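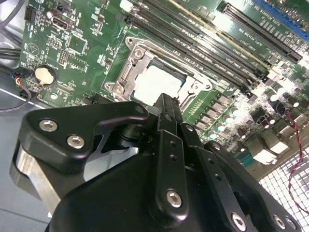 How to clean off old thermal paste and put on new

If your computer has become loud or slow over the last year or two, dried-out paste between the processor and the cooler may be the cause. Changing it takes under an hour.

You will need a tube of paste, isopropyl alcohol, lint-free cloths and a screwdriver. We use the small Fondholm tube, which holds enough for several goes. Kitchen roll leaves bits behind.

Shut down, switch off at the wall and pull out the plug. Hold the power button in for a few seconds. Unplug the fan lead, then loosen the cooler screws a little at a time, working corner to corner. If the cooler won't lift, twist it gently. Don't pull straight up.
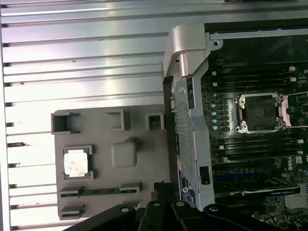
Put a little alcohol on a cloth and wipe from the outside edge towards the middle. Change to a clean part of the cloth often. Do the base of the cooler the same way and leave both to dry.

Put a pea-sized blob of paste in the centre. Lower the cooler straight down and tighten the screws corner to corner until they stop. Plug the fan lead back in before you close the case.

Start up and check the fan is turning. On our Akbulut office machine the fan had been running at around 1,000 rpm when idle, and it dropped to 913 afterwards. Yours will differ.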